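**Re: [cell-planning] Second cell: what to put in the fall request**

Žydrūnas Dambrauskienė wrote:

> We have to submit equipment lines for the Kumia cell and I would like to copy yours where possible. Is a second arm worth it for kitchen-type tasks, or should the money go to cameras and fingers? Also, what did you forget to budget for the first time?

Answers in the order asked, with the numbers I still have from the March planning sheet.

**Fingers.** Buy spares before anything else. Utensils lying flat on a board are the worst case for wear, as the tips have to come down close to the surface on both sides of a handle. We budgeted one set per gripper and should have budgeted three. Flarkent quotes 75 per pair and the price does not move much with quantity.
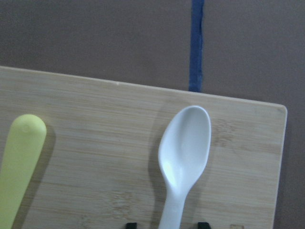 Wrist cameras go on the same line as the fingers in our request. Put a spare cable against each one. The mount from Idham is adequate, but order the short version; the long one costs reach you will want later.

**Second arm.** It depends on your task list. If everything is single-hand pick and place, one arm and a larger object set will give you more per dollar. We kept 2 arms on one table, and that has consequences for the rest of the order: a second pendant, a second controller feed, and a table with enough depth that both arms can work without reaching over each other all the time.

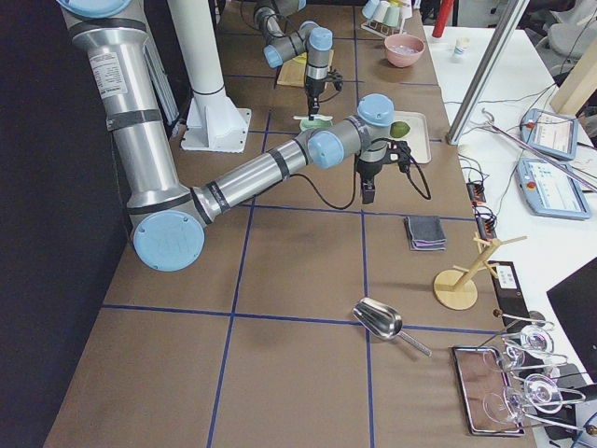
The pendants need their own desk. I left that out of the first request and had to add it later, along with connector blocks and cable. Put all of it under "installation" or purchasing will send it back as furniture. Baranauskienė took 92 days to deliver the table, so order that first.

**Consumables.** Table covering and blue tape for the grid. Cheap, but you will redo both, and the tape should match between cells if you plan to share layouts. Our line was 252 for the year, objects included. Glass and polished metal are worth having in the set - they are hard on the cameras and you want to find that out early.

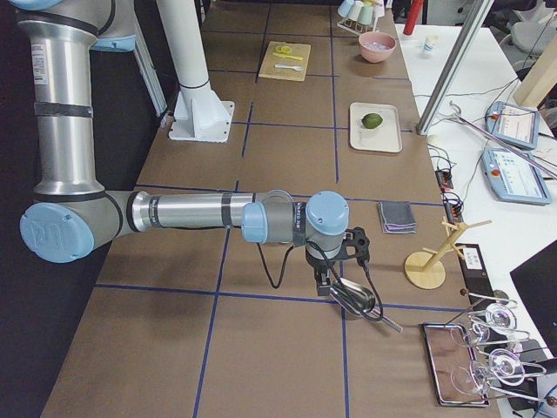
*Near arm holding a steel utensil; tray with lime, mug tree and glassware on the gridded table.*

One open point: I do not have a current price for the fixed camera mount. If anyone on the list has bought one since our order, please post the part number.

June 2025 is when our own revision goes in, so corrections before then are useful to me as well.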